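How to get a loud mix without wrecking the drop

Every plugin seller will tell you their limiter makes a track "club ready". I've bought three of them and I'm not convinced. Most of the loudness in a house track comes from the arrangement and the low end, so start there and leave the master bus alone.

1. Load a reference track and turn it down until it sounds level with yours. A louder track nearly always seems better, and that's how plugin demos get you.

2. Set the project to 126 bpm and loop the drop. Mute everything except kick and bass. If those two don't sound right together, no amount of processing on top will save them.

3. Cut the lows out of the synths. People online swear by 300 Hz for everything. I'd start at 50 and move up slowly until the sound goes thin, then back off a bit.
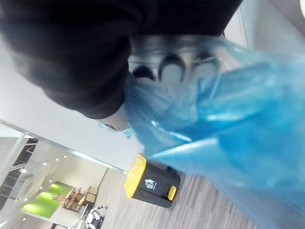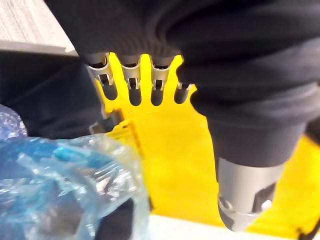 4. Duck the bass under the kick. Sidechain if you like, though a drawn volume curve does the same job and doesn't cost anything. Zlata Hutsuliak showed me hers in January and it was four points on a line.

5. Now add one limiter. Push it until the kick goes soft, then pull it back 2 dB.

Check it on bad speakers. I use an old Gratier radio with one working side. If the bassline vanishes, add a little distortion to the bass and try again before you spend money on anything.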